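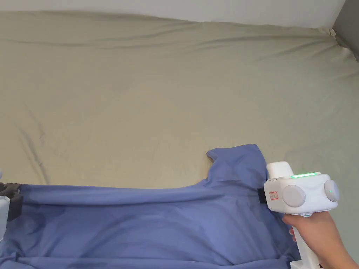

Clostinel Folding Notes

Welcome! Clostinel is a small, growing collection about folding clothes on a bed -- the way most of us do it at home, with wrinkles in the sheet and everyday stuff lying nearby. I love this subject far more than I expected to, and I hope it shows.

What's inside

548 short sessions from bedrooms, plus 22 from living rooms, for 570 in all. Each session covers one garment. T-shirts are the biggest group by a mile, then towels, then pajama pants (so many pajama pants!).

Folders

flat/ -- garment spread out on the bed
midfold/ -- one or more folds made
piles/ -- clothes on shelves, stools and chairs

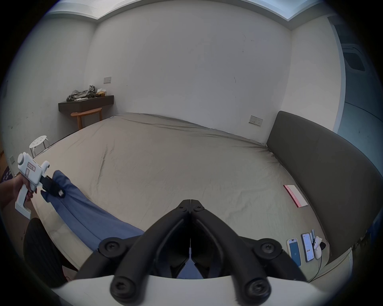 Blue cloth on the bed, with gray clothing on the shelf behind.

Labels

Every session has a garment type, a main color and a surface. Color names are plain ones, so periwinkle goes under blue. Fitted sheets are tagged "sheet" even when the mattress shows.

Known gaps

Only 3 sessions have socks. Button-up shirts are thin too, and the Manalo batch still needs its surface tags checked.

Coming up

Version 2 should add 100 sessions of bed linen. Fitted sheets, wish me luck!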